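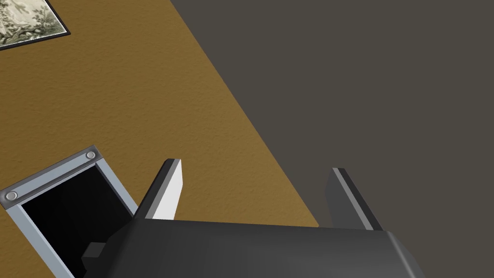 Ticket 867 -- Clulero church history index, list of popes
Opened by: Saqib Ghauri
Date: 21 August 2013
Status: waiting for Drivbridge

The page for Pope John XX does not open. There was never a pope with this number, so the old index had a short note which sent the reader to John XXI. After the import from Undance the note is gone and the link gives an empty page.

Steps tried:
Cleared the cache, no change.
Rebuilt the name table. It now has 337 entries, same as before the import.
Searched for "John XX" without the link. The search gives John XIX and John XXI, but the note is not found. 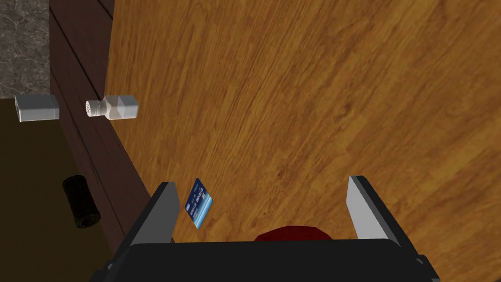 I compared with the backup from December and the note is there, complete with its two references. My guess is that the import skips every entry with no dates of reign -- the antipopes have dates, so they came through well. Zaidi has the same problem with 5 entries in the list of patriarchs.

Please do not renumber the Johns to close the gap. Can Drivbridge restore only the notes, and leave the rest of the table as it is?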